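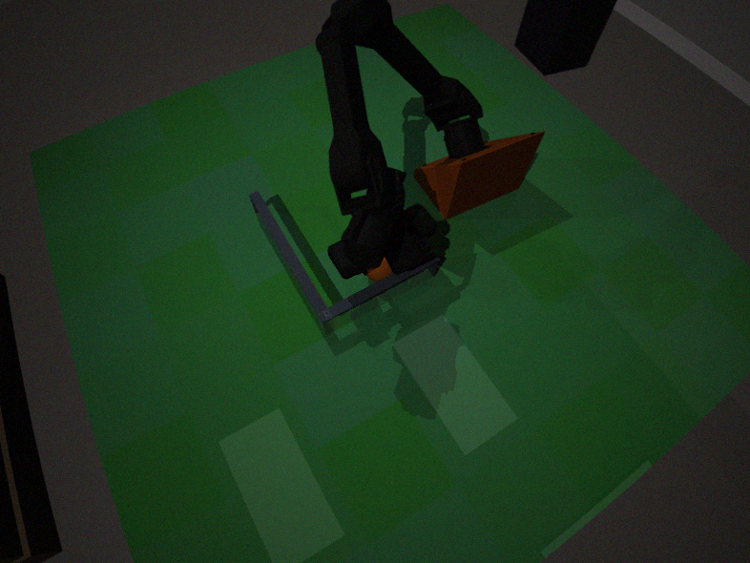
Purnness footbridge to close for repairs until September

Search this site Enter keyword Go

The footbridge over the river at Purnness will close to the public on Fri 20 March and is not expected to reopen until September, the town council has confirmed.

The closure covers the whole crossing, including the steps on the north bank and the ramp leading down to Station Road. Walkers and cyclists will be sent along the towpath to the road bridge at Mill Lane, a detour which adds 14 minutes to the journey on foot between the railway station and the market place, according to the council's notice.

Engineers found rust in the steel beams under the deck during a routine inspection last autumn. A second inspection, carried out from a boat after Christmas, showed that two of the cross-members had thinned more than expected and would have to be replaced. The timber deck will be taken up at the same time and new handrails fitted along both sides.

The work will be carried out by Kandmont, the contractor that rebuilt the river wall beside the bowling green two years ago. Its crew will set up in the lower half of the Station Road car park, where 10 parking spaces will be lost for the length of the job. The disabled bays at the top of the car park are not affected.

Kha Ông, who manages highways and paths for the council, said closing the bridge completely was the quickest way to get the work done.

"We looked at keeping one side open, but it's a narrow bridge and there would have been hardly any room for people to pass each other," Ông said. "It would also have taken us into next winter. I know it's a nuisance for anyone who uses it every day, and we've tried to keep the closure as short as we can."

The bridge was last closed for any length of time when the lamps were changed. That work took a fortnight and was done at night.

Free bus across the river

A free shuttle bus will run between the station forecourt and the market place from Monday to Saturday while the bridge is closed. It will carry 14 passengers and will leave each end twice an hour between seven in the morning and seven in the evening. There will be no service on Sundays or bank holidays.

Passengers will not need a ticket, though those who want to be sure of a seat in the morning can reserve one through Paltix, the booking service the council already uses for the swimming pool and the tennis courts. Half the seats on each bus before nine o'clock will be kept for people who turn up without a booking. Wheelchair users are asked to ring the council offices the day before if possible so that the driver can have the space ready.

Bicycles cannot be taken on the bus. Folding bikes are allowed if they are folded before boarding.

The bus will stop once on the way, outside the health centre on Mill Lane. Requests for a further stop at the primary school were turned down on the grounds that the road there is too narrow for the bus to pull in safely at the start and end of the school day. Parents have instead been promised a crossing patrol at the junction of Mill Lane and Church Street, where many children will now have to cross for the first time.

Concern from shopkeepers

Some traders on the north bank said they had been given too little notice. Station Road has a small parade of shops which depends heavily on people walking over the river from the town centre, and several of the owners went to last week's open meeting in the library to put questions to the council.

The owner of Msimang, the bakery at the foot of the ramp, said most of the morning's takings came from people on their way to the train.

"They come off the bridge, get a coffee and a roll, and they're on the platform five minutes later," she said. "If they're on a bus that drops them at the station door, they won't walk back down to us. We're going to open a bit earlier and see if that helps, but I'm worried about the summer."

She asked for the shuttle to stop outside the parade. Ông told the meeting that the request would be looked at once the bus had been running for a month and the council could see how many people were using it.

Signs saying that the Station Road shops are open as usual will go up at both ends of the detour. Traders who can show a fall in income may apply for help with their rates, up to a limit of £300 for each business. Forms are available from the front desk at the council offices and should be handed in by the end of June. A number of those at the meeting said the sum was too low to make a difference.

The owner of the shoe repair shop, two doors along from the bakery, was more relaxed. He said he had traded through the last closure and the flood before it, and that his regular customers generally came by car.

Towpath improvements

Residents at the meeting also raised the state of the towpath, which floods in places after heavy rain and has no lighting between the rowing club and Mill Lane. The council said the worst of the puddles would be filled with stone before the bridge closes and that temporary lights would be put up along the unlit stretch. They will be switched off at eleven each night.

Cyclists will be asked to dismount for the short section under the road bridge, where headroom is low and the path bends sharply. The rowing club has agreed to leave its side gate open during the day so that people with pushchairs can avoid the kissing gate.

Boats will be able to pass beneath the footbridge for most of the closure. The river will be shut to all traffic on two days in early summer when the new beams are lifted into place by crane, and the dates will be posted at the lock and on the slipway. Anglers have been told that the pegs nearest the bridge on the south bank will be out of use throughout.

Noisy work will be limited to between eight and six on weekdays, with Saturday mornings kept in reserve in case of bad weather. People living in the cottages on the south bank have been sent letters with a telephone number for the site office.

The old deck boards are to be offered free to local groups once they have been checked. The allotment society has already asked for enough to edge its new beds, and the scout group would like some for benches. Anything too worn to be used again will be taken away by the contractor.

Plans of the new handrails and a map of the detour are on show in the library entrance until the end of the month. The library is closed on Wednesday afternoons.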